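Flovell Urban — Protector de colchón impermeable

Ficha de producto. Revisión: 23 de abril de 2021

El Flovell Urban es una funda ajustable de uso doméstico y hotelero, formada por una cara superior de rizo de algodón y una membrana inferior de poliuretano transpirable. Se coloca directamente sobre el colchón, debajo de la sábana bajera. No sustituye al cubrecolchón acolchado ni modifica la firmeza del conjunto.

Construcción

La cara superior es rizo de algodón 100 %, con un gramaje de 240 g/m². La membrana va laminada por el reverso, sin costuras en la zona de descanso. Los laterales son de punto de poliéster elástico y admiten colchones de hasta 30 cm de altura. El perímetro lleva goma continua, cosida con doble pespunte.

Resistencia a la columna de agua de la membrana: 3.000 mm en el producto nuevo, 2.000 mm tras el ensayo interno de lavados repetidos. La permeabilidad al vapor se mide por lotes y el certificado se remite a petición del comprador.

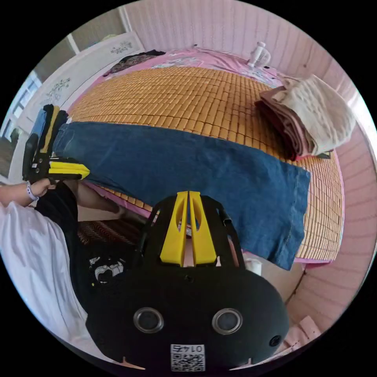 Medidas disponibles

90 × 190 cm
90 × 200 cm
135 × 190 cm
150 × 200 cm
180 × 200 cm

Las medidas especiales se confeccionan bajo pedido, con un mínimo de 12 unidades por referencia. El encogimiento máximo admitido es del 3 % en ambos sentidos; el patrón ya lo tiene en cuenta, de modo que la funda puede quedar algo holgada antes del primer lavado.

Colocación

Ajuste primero las dos esquinas de la cabecera y después las de los pies. El rizo queda hacia arriba. Si la funda se desplaza, compruebe la altura real del colchón —sobrecolchón incluido— antes de pedir otra talla.

Lavado y conservación

Lavar a un máximo de 60 °C con detergente neutro. No usar lejía ni suavizante: ambos degradan la membrana. Secadora a temperatura baja. No planchar. No limpiar en seco. Guardar plegado, sin comprimir, en lugar ventilado.

Las manchas de sangre o sudor se tratan con agua fría antes del lavado. Un amarilleo leve del reverso es normal y no afecta a la impermeabilidad.

Modelos relacionados

El Flovell Lokside tiene la misma membrana con cara superior de punto liso y seca antes, pero absorbe menos. El acabado gris se retiró en diciembre; quedan existencias únicamente en 90 × 190 cm.

Garantía y suministro

Dos años contra defectos de laminado y costura. Quedan excluidos los cortes, las quemaduras y los daños por lavado a temperatura superior a la indicada. Distribuye Stinbridge. Consultas técnicas y certificados de lote: Ditte Bundgaard, departamento de textil hogar. Indique siempre la referencia y el número de lote impresos en la etiqueta lateral.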